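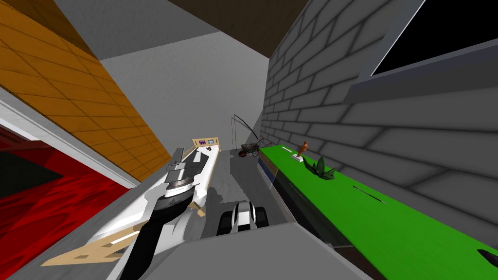

Jadcombe Movement School
Handout 3: The Diaphragm and Quiet Breathing

The diaphragm is a thin, dome-shaped muscle that separates the chest from the abdomen. It attaches to the lower ribs, the back of the breastbone and the upper lumbar vertebrae. When it contracts, the dome flattens and air is drawn into the lungs. A quiet breath out needs very little muscle work - the lungs and chest wall spring back by themselves.

We use cookies to improve your visit. Accept / Manage settings

Terms to know
Central tendon: the flat sheet the muscle fibers pull on.
Crura: two bands that anchor the diaphragm to the spine.
Phrenic nerve: arises from C3, C4 and C5 and supplies the diaphragm.

Practice before the next class
Lie on your back with your knees bent. Rest one hand on the lower ribs and the other on the belly. Breathe through the nose for 20 breaths and note which hand moves first. Do not force the breath. Stop if you feel dizzy.

Reading: Karakaya course pack, page 261. Bring your notes from the February session on the rib joints.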